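Laboratory Notebook, Finishing Section, Listatstead
Entry 474, October
Subject: gloss retention of pigmented topcoat, third series

Work continued on the Zerkon topcoat in accordance with the plan recorded at entry 471. The purpose of the present series is to establish whether the loss of gloss reported by the Fillthorpe shop arises from the coating itself or from the conditions under which it is cured. The second series did not settle the question, as the oven record was incomplete for the last two racks.

Panels were cut from the steel stock already on hand and degreased twice with the standard solvent. The second wipe was made with a fresh cloth in every case. Section staff are reminded that cloths from the bench drawer are not to be used for this purpose, having been laundered with softener at some point in the summer. Several of the craters seen in the first series are now attributed to this.

Seventeen panels were sprayed from batch 2925. Five were held back as controls and left to cure on the rack at room temperature. The remainder went into the small oven at 9:40 a.m. The door seal on that oven remains poor at the lower hinge, and the panels on the bottom shelf should be read with that in mind. A request for a replacement seal was submitted in the spring and is still open.

Viscosity was checked by flow cup before spraying and again at the close. The second reading was longer than the first. The pot had stood uncovered while the gun was being cleaned, and some thickening is to be expected, but the change was larger than the data sheet would suggest. The cup itself was rinsed and the reading repeated, with the same result. Future runs should keep the lid on between passes.

Gloss readings were taken at 60 degrees only. The 20 degree head has gone to Cârstea for calibration and is not expected back before the end of the month. Readings at 60 degrees are adequate for comparing one panel with another, although they tend to flatten differences at the high end of the scale, where most of this series falls. The Fillthorpe figures were also taken at 60 degrees, so a direct comparison remains possible. 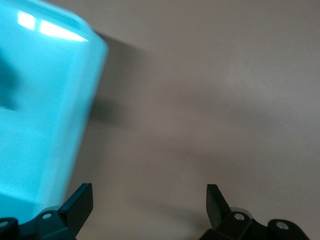
Orange peel was graded by eye against the reference set. Two graders worked separately and then compared sheets. Agreement was good on the controls and weaker on the oven panels, chiefly those from the bottom shelf. The disputed panels have been set aside to be graded again under the north window, the ceiling lights being too patchy for close work.

Adhesion was not tested. The cross-hatch cutter requires new blades, and a dull blade tears the film in a manner easily mistaken for failure. Blades are on order.

Provisional finding: the controls and the upper shelf are close enough that the coating is unlikely to be at fault. The bottom shelf is lower — consistent with the seal, though this has not been shown.

To do before the next entry: log oven temperature at all shelves, empty and loaded; relabel the retained tins; ask Fillthorpe which shelf their rejected parts came from.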